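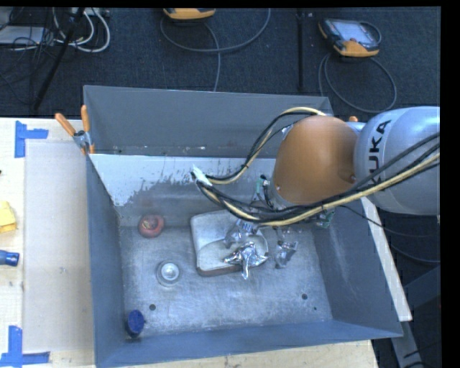 From: Fathima Dissanayake
To: bin-picking list
Subject: Re: Anyone running the Clindska picking kit on an older arm?

Koen Hoekstra wrote:

> We're looking at the Clindska kit for a small parts cell. The rep at
> Grostlow says it goes onto any arm with a standard flange and that
> we'd be picking mixed parts the same afternoon. I've heard that one
> before. Has anyone on the list had one long enough to say what it's
> like? Mostly interested in metal bins, because that's what our parts
> arrive in and I'm not going to decant everything into plastic totes.
> Also curious what support is like from this side of the world.
>
> Koen

Hi Koen,

We've had one on evaluation from Grostlow since May. Ours is on a KUKA, over a steep-sided metal bin, so it should be fairly close to what you're planning. I'll go through it in the order we hit things.

Install. Mechanically it was fine. The adaptor plate fitted, the bolts were the right length, and Luuk had the gripper on before lunch. The software took the rest of that day and most of the next. The installer wants a fixed IP address and doesn't tell you so until it fails. The manual covers this on page 111, well after the chapter where you need it.

Cabling. This is my main complaint. The kit comes with separate power and signal leads and no dress pack, and the clips in the box are too small for the bundle. We ended up with black and cream cables looped over the wrist, and the boards by the gripper sit out in the open among the wires. For a bench evaluation I can live with that. For a production cell I'd budget for a proper enclosure and your own cable management, and I'd ask Grostlow to put that in the quote. Clemum sell a sleeve that Luuk reckons would do it. We haven't tried it.

Metal bins. It works, with conditions. The floor of our bin is scratched bare metal and throws reflections all over the place, and on default settings the vision software kept reporting parts that weren't there. Turning the exposure down and switching on the background model got rid of most of them. Redo the background model whenever the bin moves. We put a spring clamp on the rim and blue tape on the table as location marks, and that has been good enough for our purposes.

Picking. We did a run of 1,000 attempts with a mix of round and cylindrical items plus a shallow tray-type part. I won't post the success rate, as our mix isn't yours and the number would get quoted back at me. In general terms, round things out in the open are easy. Things leaning in a corner are hard, and the planner will often skip one and go after something worse. The tray part was somewhere between the two. The fingers want to come in from above, and if the part is lying flat there isn't much for them to get hold of. Meriem wrote a small script that nudges a part away from the wall before the pick. She's happy to share it if you email her off list.

Reach. Check your bin depth before you order. The joint covers on our arm come close to the bin wall when the gripper is down near the back, and we had to set the collision margin at 10 mm to reach the corners at all. The default is much more generous. With a slimmer wrist you may never notice.

Support. Ecaterina Preda at Grostlow has been good. She replies overnight our time, reads the logs and doesn't send you back to the FAQ. The ticket portal itself is poor and I'd skip it. The evaluation agreement allows 200 hours of run time before they want a decision, and they count time with the controller powered up, so turn it off when you go home. We lost a fair bit of ours that way.

Would we buy it? Probably, for the lab. I'd want to see the next software release before I put it on a line. The Bosman unit we borrowed last year was tidier to install but couldn't cope with metal bins at all, so for your job I think the Clindska is the one to trial. Ask for the evaluation in writing, and ask for the longer finger set at the same time. It's not in the standard box and freight on it separately is a rort.

Happy to send our exposure settings and the background model config if you tell me which camera they've quoted you.

Cheers,
Fathima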